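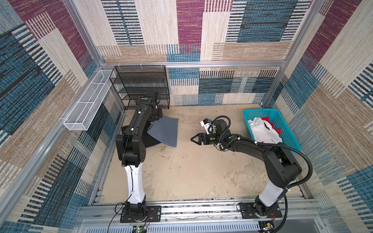 3. Materials and Setting

3.1 The cloths

The literature on household linen tends to begin with the folded towel, much as the literature on marriage tends to begin with the wedding. Our interest is in the earlier and longer part of the business, when a cloth is on a surface in some condition that its owner would be reluctant to name. Cletura was set up to name it.

The collection consists of 47 cloths: bath towels, hand towels, dish towels, plain cleaning cloths and a small group we entered as "other" after a discussion that took up most of an afternoon. The majority came out of the linen room at Korkwood, a guest house in Rakavstead, where they had been withdrawn from service for reasons recorded on the tag in pencil ("thin," "gray," "see back"; there was usually nothing on the back). The rest were bought new and then laundered until they stopped behaving like something from a shop. A towel fresh off the shelf has a memory of its packaging and will return to the retail fold if given half a chance. This flatters whoever is folding it.

Cloths were kept in the condition in which they reached us. We did not iron. Ironing was proposed in an early version of the protocol and removed on the grounds that none of us does it at home. Hems that had begun to pull were left pulling, and labels stayed on even when they were longer than seemed reasonable. Four-sided cloths were treated as rectangles for coding purposes, although a towel with long service is a rectangle only by courtesy, and several of ours had drifted toward the trapezoid.

Color was recorded in ordinary words. A colorimeter was available, but the plain terms proved more useful to the coders, who had to say aloud which cloth they meant. The plain terms did cause trouble at the edges. "Blue," "blue-gray" and "gray, formerly blue" were all used in the first month, in one case for the same towel before and after lunch. We have kept the original entries and added a reconciled column.

3.2 The work surface and its surroundings

All folding was done on a single flat surface in tan or beige tones, enclosed by walls covered in patchwork carpet material (Figure 2). The patchwork runs through cream, tan, burgundy, teal-blue and charcoal, with ladder-like stripes, and we report it because readers will ask. Its effect on the study was confined to the coding of edges. A pale cloth against a pale stretch of wall asks more of the eye than the same cloth against burgundy, and the coders were permitted to mark an edge as "presumed." They made liberal use of this at first and grew stricter with practice.

Storage follows the pattern we found in the linen room at Korkwood, where everything that can be hung is hung, by whatever means are nearest. The black mesh rack at the back left is held to the rail by three zip ties, and the long white wire basket beside it is divided into three sections. We had firm intentions for those three sections. They were to correspond to the three sorting classes of Section 3.3, and the written procedure still says so. In the coding records, "basket" appears as a single location, with no section given, from the second week onward. A divided basket expresses a hope on the part of whoever divided it, and the households in our earlier interviews reported much the same thing about the drawer with the little compartments.

3.3 States of cloth

We began with the Song notation, which describes a folded cloth by the order and direction of its creases. It is compact and elegant, and it has nothing to say about a cloth that has no order. A towel dropped on a table is, in Song, an empty string. As this was the state of the material for the larger part of most episodes, we extended the notation with three classes of our own.

Lying. The cloth rests on the surface without a deliberate crease. At least one edge can be followed for some distance. It may look quite tidy, and coders were warned against giving it credit.

Overlaid. The cloth rests partly on another cloth. The pairing in Figure 2 is the ordinary form: a blue-gray cloth spread to the right, with a straight right edge and a pointed left corner, partly covering a black one. The upper cloth can be described well enough. The lower cloth is known only by what sticks out. Coders were told to record the lower cloth as "partly visible" and to resist completing it in the imagination, which is harder than it sounds with anything rectangular.

Gathered. Some part of the cloth, most often a corner, has been drawn together so that the layers there can no longer be told apart. The rest of the cloth may be perfectly well behaved.

The classes can apply together, and frequently do. Our first attempt at making them exclusive produced a flowchart that ran onto a second page and had, on inspection, no exit. We now allow any combination and ask the coders to list the most obvious class first.

One refinement concerns the black cloths. On dark fabric the creases are difficult to see, and a black cloth tends to be coded as flatter than it is. Song assumes a crease is visible to anyone who looks for it, an assumption that seems to have been made in a room full of white linen. We added a mark, a small open circle, meaning that the coder had looked and could not say. The open circle is the most popular symbol in the whole data set among both coders. We considered limiting it and decided that this would only drive the uncertainty underground. 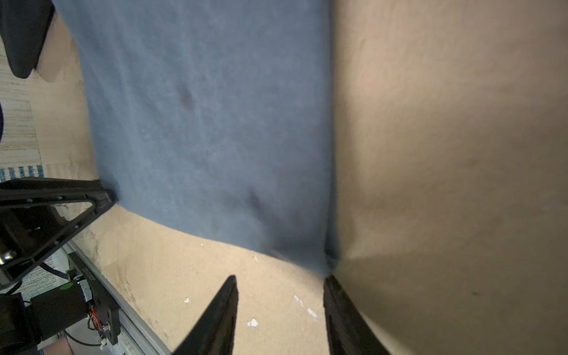 The gathered class gave us more trouble than the other two together, and the trouble was nearly always at a corner. In the Song notation a corner is a point. It has a location, it travels along a line during a fold, and it arrives at another point, with which it is said to be aligned. On a towel with any pile to it, a corner is a region, and a fairly large one. In Figure 3 the lower edge of a blue towel curves diagonally down into a shadowed fold, and by the time it gets there the corner has stopped being a place one could put a finger on. The fabric is soft and slightly fuzzy, which does nothing to sharpen matters. Our coders were asked to mark the corner on views of this kind with a single dot. Their dots disagreed so regularly that we replaced the dot with a loop, drawn around the smallest area the coder was willing to defend. Agreement improved at once, partly because the loops were generous.

The same view shows two darker patches on the towel, one in the upper middle and one lower down toward the center, near where the cloth bunches. Patches like these were a standing dispute. A darker area may be shadow, or a mark on the fabric, or pile that has been brushed the other way, and a single still will not settle which. The rule we arrived at is that a patch is entered as a patch. It may be promoted to "stain" only if it turns up in the same spot on the cloth in 2 separate episodes, and few patches have had the stamina for this.

Stains on the work surface were simpler, as the surface did not move. The brownish ones toward the left of Figure 3 were left where they were. We also left the small white specks. Households do not fold on a sterile field, and a protocol that required the table to be wiped between episodes would have told us mainly about wiping. Specks were ignored in the coding unless a coder mistook one for part of a cloth, and when that happened the entry was corrected and the speck was noted in the margin.

3.4 Coding procedure

The main sample contains 100 episodes. An episode begins when a cloth is first disturbed and ends when it is left alone, with the cloth in whatever state it has then reached. We did not require the final state to be folded. This decision was questioned by a reader of an earlier draft, who felt that a study of folding might reasonably ask for a fold. We would answer that an episode that stops at "overlaid, gathered" is a good likeness of what is on the chair in the bedroom, and that leaving such episodes out is how the field came by its very tidy averages.

Two coders worked separately and compared entries at the end of each session. Where they differed, each wrote down a reason before hearing the other's. The reasons have been kept and are more interesting than the codes. A common one is "looks finished," which refers to no property of the cloth we have been able to isolate. Both coders used it, generally about different towels. We eventually made it a code of its own, to be entered alongside the physical state, and its relation to the number of aligned edges is taken up in Section 5.

Cloths were given a rest between episodes by being put back in storage overnight. We had no strong theory of what rest does for a towel. The practice was inherited from the pilot, where it arose from the coders going home, and once it was in the written procedure it seemed simplest to obey it. Episodes in December were run with the heating on and are flagged in the data, in case dry air proves to matter. The one dish towel that could not be located at the end of that month is entered under its last known state, which was "lying."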